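The Firm That Stayed on Goel Street

For most of its history, the practice now known as Raveo Legal handled the kind of work that keeps a small town's affairs in order. It drew up wills, closed on houses, settled boundary disputes and, when asked, represented the town of Lostia in matters the town could not manage on its own. On 20th September the firm will complete its merger with Fomau & Associates, a business law practice based in the county seat, and the combined office will open its doors under the Raveo name.

The arrangement was announced to clients by letter in June. It brings together 11 attorneys and a support staff of 21, making the new firm the largest legal employer in the western half of the county. The main office will remain on Goel Street, in the former dry goods building that Raveo has occupied since its founding partners bought it from the bank.

Geetha Rajan, who has been managing partner of Raveo for the past seven years, will lead the combined firm. She joined the practice directly from law school and has spent her entire career there, first in probate, then in real estate, and later as the partner responsible for municipal clients.

"We were turning away work we should have been able to do," Rajan said. "A family would come to us to plan an estate, and the largest asset in that estate would be a company. We could write the will. We could not always advise them on the company, and we were sending them to another town for that advice."

Many of those clients were sent to Fomau, and the two firms had a working relationship long before either considered a formal one. Attorneys from both offices appeared together on matters involving family-owned businesses, farm transfers and commercial leases. Under the rules that govern the profession, each firm was required to run its own conflict checks, keep its own files and send its own bills. Clients noticed the duplication, and several of them said so.

Talks began in earnest two years ago. The partners agreed early on the general shape of the merger but took considerably longer to settle the details. The firms kept different fee schedules. They used different retainer agreements, and their retirement plans had little in common. Raveo had always compensated its partners on a nearly equal basis, while Fomau tied a larger share of each partner's income to the business that partner brought in.

The agreement that resulted borrows from both. Partners will draw a common base, with a smaller portion adjusted each year according to a review conducted by two partners from outside the practice group concerned. Rajan described the negotiations as slow but cordial.

The question of conflicts of interest required the most care. Before the merger could proceed, every open matter in each office had to be compared against the client list of the other. The review took most of the winter and identified 36 matters in which the interests of one firm's client might touch those of the other's. The majority were resolved with written consent from the parties. In the remaining cases, the clients were referred to independent counsel, and their files were transferred at no charge.

The town of Lostia was among the clients whose consent was sought. Raveo has served as town counsel under a series of annual contracts, and Fomau represents a number of property owners with business before the planning board. Under the terms the town approved, no attorney who advises the board may take part in an application that comes before it, and the firm will not represent private applicants in zoning appeals within town limits for as long as the contract remains in force.

That last condition was proposed by the firm itself. It will mean some loss of income, and it was debated at length. "The town has to be able to trust the advice it is given," Rajan said. "So do the people who stand up at the public hearing and disagree with the town."

Clients of both firms will see certain changes in the coming months. Original wills and deeds held at the Fomau office will be moved to the vault on Goel Street, and each person with a document in storage will receive a notice listing what is held and how to retrieve it. Telephone numbers will stay the same. Hourly rates for existing matters will not change until those matters are closed.

The county seat office will remain open for court appearances and client meetings, although most of its administrative staff will move to Lostia. All employees were offered positions in the combined firm, and all but one, who had already planned to retire, accepted.

The merger also allows the firm to resume a service it had let lapse. For many years, Raveo held an evening clinic at which residents could put a legal question to an attorney without charge. It was popular with tenants and with older residents managing a spouse's affairs — people whose questions were often brief but whose worry was not. The clinic ended when the firm lost two associates in the same year and could no longer staff it.
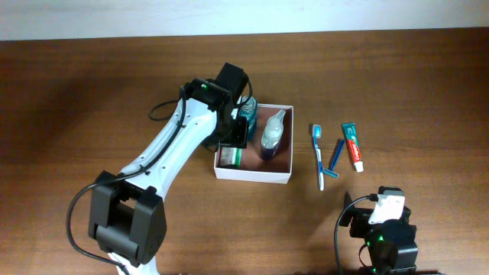 It will return in the fall, with attorneys from both offices serving in rotation. Appointments will be made through the front desk on Goel Street, and residents are asked to bring any letters, leases or court papers that bear on their question.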